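The longest afternoon in Wolldale

When I arrived at the workshop in Wolldale, the kit was still in its carton and Charmaine Khumalo was eating a cheese roll over the instruction sheet. She teaches a practical course in machine building at the adult college there, and she had agreed to let me sit beside her while she tried the Samitz hand gripper, a product that its makers describe as a teaching set for people who want to collect examples for a robot without owning a robot.

I should say at the beginning that I am not an engineer. I write mostly about tools and small factories, and English is my third language, so I like it when a thing is explained slowly. Charmaine explains slowly. She also loses patience quickly, but only with objects.

The Samitz is held in one hand. You squeeze, two fingers close, and a camera fixed above them records everything in front of the fingers. The recording goes to a small card, and later a program on a laptop works out where your hand was in the room and how far the fingers were open. If you repeat a simple job many times, and do it cleanly, a robot arm with the same fingers may learn to do it also. The idea is old enough by now that several firms sell something similar. The Samitz is interesting for its price and for its modesty. It comes from Qureshi, a small company with its workshop in Caswood, and most of its green parts can be printed again by the owner if they break.

"I like that I'm allowed to break it," said Charmaine. "Half the equipment in this college has a sticker telling you not to touch the screws."

What is in the carton

The set arrives partly assembled. The handle and the black bracket are already joined, and the two finger arms lie in a paper bag together with the brass inserts, a little packet of screws and one hex key. The drawings in the manual are good. The words are less good. On the fourth page the left arm is called the right arm, and the correction is on a loose slip of paper which fell on the floor when we opened the box and which we found much later, under my chair.

Putting the fingers on needs patience. The inserts must sit straight in the tops of the arms, otherwise the linkage becomes stiff at one end of its travel. Charmaine pressed hers in with a bench vice and two pieces of scrap wood. The manual suggests a soldering iron, and she would recommend this to a beginner, although she didn't want to wait for the iron to warm. From opening the carton to the first recording we needed nearly 14 hours if I count the two evenings when she took it home. A person with experience of such kits would be much faster. A person like me would probably still be sitting there.

The fingers themselves are hard plastic blocks with flat inner faces. For slippery things, Qureshi sells soft pads as an extra, and I think they should be in the carton. We used the set without them.

Learning to move slowly

The surprising part of the Samitz is how much it asks from the person. I had imagined that one simply does the job in the natural way and the camera takes note. In practice the natural way is full of bad habits. I reach for an object and change my mind in the middle. I turn my wrist for no reason. I put a thing down and touch it again, to make it straight, as my mother did with every plate in her kitchen.

Charmaine calls these movements "fidgets", and she was strict about them. She stood behind me for the first attempts and said the word each time she saw one. After an hour I could make a recording in silence, and I was more proud of this than I expected.

The second habit to lose is speed. The program follows the position of the hand by looking at the room through the same camera, and when you swing the gripper quickly the picture becomes smeared and the program loses its place. A recording with a lost place is marked in orange on the laptop. You can keep it or throw it away. On Thursday, when two of her students took over from us, most of the orange marks came from the moment of returning to the start, when the job is finished and the hand relaxes. The students solved it by saying "park" aloud before they moved back. It is a good word, and I have started to use it at home when I carry soup.

There is also the matter of weight. The Samitz is not heavy when you pick it up in a shop. It becomes heavy later. The handle puts most of the load in front of the fingers of your own hand, and after a long series I felt it in the outer side of my forearm. Charmaine, who has stronger arms, complained more about the trigger. It has a good spring but a sharp lower corner, and she wrapped it with cloth tape on the first day. I would ask the makers to round this corner before they improve anything else.

What the program does well

I had prepared myself to dislike the software, and I must be fair to it. It starts quickly. It doesn't ask for an account. Every recording appears as a line with a small picture, and if you click on the line you can play it slowly and see a curve under it that shows the opening of the fingers. When the curve is smooth, the recording is usually good. When it looks like the edge of a saw, somebody was nervous.

You can cut the beginning and the end of a recording, and give it a name. You can also join recordings in a group, so that everything from one kind of job stays together. What you can't do is undo. If you delete a line, it goes away at once, with no question, and the students lost a whole group in this manner. I wrote to Qureshi, and a polite answer came the same day: a basket for deleted recordings is planned for the spring. I would buy the set with more confidence after that.

The calibration is the other weak point. Before the first recording the fingers must be opened and closed fully while the camera watches, and the program draws a green line when it is satisfied. With the lamps on over the bench, it was satisfied at the first try. With the lamps off, it asked us again and again. The manual says only "normal room light". I don't know what this is. In Wolldale in January, normal room light is what you get from a window at three in the afternoon, and that was too little.

The choice of table

Much of the success depends on the place where you work, and the manual gives this subject half a page when it deserves a chapter. A shiny table brings reflections, and the reflections travel with the hand and confuse the program. A table with a strong pattern is good for tracking but tiring for the eyes when you look through the recordings in the evening. Charmaine prefers a pale, matt surface and a few things standing on it that don't move. She tried a blanket also. The blanket was a mistake.

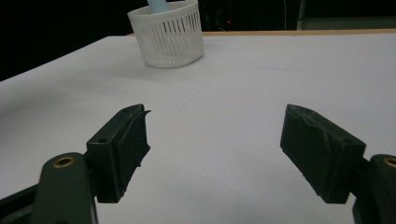
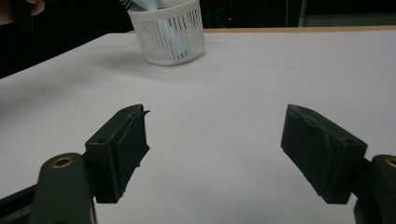
The fingers wide open, the white basket at the back of the table.

The position from which you begin is a choice too. The manual wants each recording to begin with the hand in a slightly different place, so that the robot doesn't learn only one path. This is sensible advice and very difficult to follow, because a hand likes to return to where it was. The students made a game of it with a dice and a sheet of paper marked in squares, and the recordings from that hour were the most varied of all.

I asked Charmaine if she would put the Samitz in her course. She thought about it while she was cleaning her glasses. She said that for the first term it is too early, as her students should learn to use a file and a drill before they teach anybody else to use their hands, even a machine. In the second term, yes. She would buy two sets and leave one of them in pieces on purpose, so that every new group must build it.

Her list of complaints was on the back of the instruction sheet, and I copy it here as she wrote it: the corner of the trigger, the fourth page, the missing pads, the delete button, the strap. I haven't mentioned the strap. It is meant to go around the wrist, and it is too short for anybody who wears a pullover.

For a home user the question is different. The set produces recordings, and recordings are only useful if you have an arm to give them to, or if you know somebody who does. Qureshi offers a service for this. You send your group of recordings to Caswood, they train a model from it and send you back a film of their own arm trying your job. The first group is included in the price and the next ones must be paid. We have sent ours, a simple series of picking up and putting down, and we are waiting for the film. The confirmation letter says that it takes two weeks, and that orange recordings will be left out unless we write to ask for them.

Charmaine has already written to ask for them. She wants to see what the arm does with my fidgets.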